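Impression de documents : trop d'encre noire, comment réduire ?

Question posée par Ya-wen Mak le 10/05/2023

Bonjour à tous,
Je dois imprimer un dossier de 200 pages pour mon cours de soir. J'ai une Clilora 2535 à jet d'encre et la cartouche noire est vide après 3 chapitres. Beaucoup de pages ont des images avec un grand fond sombre. Est-ce qu'il existe un réglage pour consommer moins, sans que le texte devienne illisible ? Je vous remercie par avance pour vos conseils.

2 réponses

Terkanari
achète une laser et tu seras tranquille

Vilja Nurmi
Bonjour Ya-wen,
Je ne suis pas de langue française, je m'excuse pour les fautes. Dans les propriétés de l'impression, il faut choisir la qualité « Brouillon » : le texte reste assez bien lisible. Ensuite, vous pouvez regarder page par page. Les images à grand fond sombre sont les plus chères, parce que le noir remplit une grande partie de la surface.
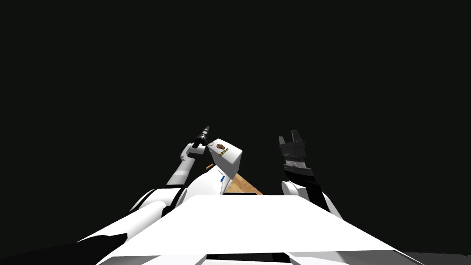

Fond presque noir, formes blanches dans la partie basse

Pour ces pages, je remplace le fond par du blanc ou du gris très clair dans un logiciel de dessin, avant d'imprimer. Les parties blanches demandent alors un contour fin, sinon on ne les voit plus. Vérifiez aussi que l'option « noir enrichi » n'est pas cochée, elle ajoute les couleurs sous le noir.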